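Print this article | E-mail to a friend

Teaching a Robot to Clear the Table, One Tray at a Time 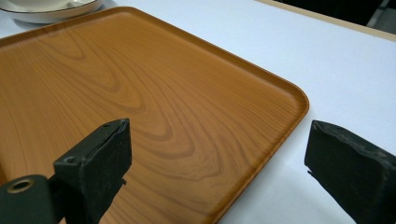
The gripper at the corner of a serving tray, with the dark-rimmed white dish still to go.

I have carried a lot of trays in my life (two summers at a pancake house in Trumbridge!), so when Selim Türkmen handed me the gripper and said "just pick it up like you normally would," I figured I'd be a natural. I was not a natural.

You squeeze, the two black fingers close, and you try to get one under the tray and one over the lip without shoving the whole thing across the table. I shoved it across the table. Then I did it again, and Selim laughed so hard he had to put his tea down.

His little company, Hirum, wants a robot that can clear up after lunch, and the way they teach it is by having people do the job over and over with the same kind of fingers the robot has. They want 400 good tries for the tray alone. I gave them seven, and I suspect Berkay Dönmez, who sorts through everything in the evening, will quietly toss most of mine.

"Slow is fine," Berkay told me. "Stopping to think is what messes it up." So I quit thinking, came in at the rounded corner, tipped my wrist a little – and up it went! I may have cheered. My forearm was sore until bedtime, and I've been eyeing my own trays at home ever since.

Print this article | E-mail to a friend

RELATED STORIES
Saraç's repair bench stays busy through May
My week with the Pritine floor washer
Driving a forklift from the next room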